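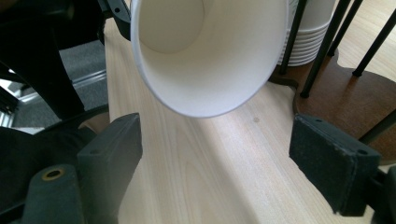 Minutes of the meeting of the Leiva House kitchen group
Held in the ground floor common room, June, start 6:15 pm

1. Minutes of the last meeting
The minutes were read and accepted with one correction. Under item 3, "Zonach" should be the name of the supplier and not the name of the storage room.

2. Paper cups
It was reported that the last delivery from Zonach was 2000 cups. The order was made in spring and it should be enough until the end of the season, including the Kukville visit. The box is kept in the dry cupboard, and only the cups for the day should be brought to the drinks table.

There was a longer discussion on how the cups should be put out. At present every person who sets the table does it in a different way. Some put the cups with the opening up, and then dust comes in. The proposal was to keep them upside down in the wire cup holders with the round wooden base, and to fill one holder first before starting with the next.
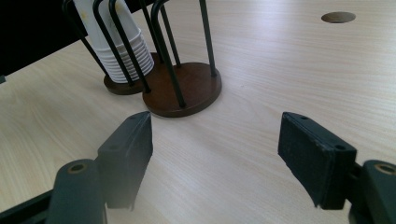
Wundska objected that upside down is fine for dust, but people then take hold of the cup by the rim when they pull it from the stack, and this is the part we drink from. Wundska asked if the stack could be turned, with a clean napkin over the top cup. The group discussed this for some time. One member said that the napkin will be gone after the first five minutes. Another said that clean hands are more important than the direction of the cup, and that the hand gel should stand before the cups on the table and not after them.

Decided: cups stay upside down in the holders. The hand gel moves to the left end of the table. Any cup with a stain or a mark is taken out when the table is set and used for pens or for seedlings.

3. Plain cups and printed cups
We have two kinds of cup, the plain white and the ones with flowers. It was asked if they can be mixed in one stack. The opinion was that it is better to keep them apart, because they may not be the same size and can get stuck in each other.

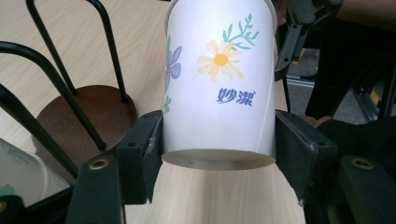 The printed cups will be used for the tea afternoon and the plain ones for daily use. The remaining printed cups were counted before the meeting and there are 222. If this is not enough for the Kukville visit, the plain ones will be added on a separate tray.

4. Drinks table
The table should be wiped before the holders are placed, also under the wooden bases, where sugar collects. The request for a tablecloth was not supported.

5. Other matters
The key of the dry cupboard is again on the hook beside the fuse box. Please return it there. The offer from Zonach for 4 more boxes was put off to the next meeting, as the price for delivery was missing.

The meeting closed at 7:20 pm.

Leiva House kitchen group | Contact the office | Back to top
4 shares | 0 comments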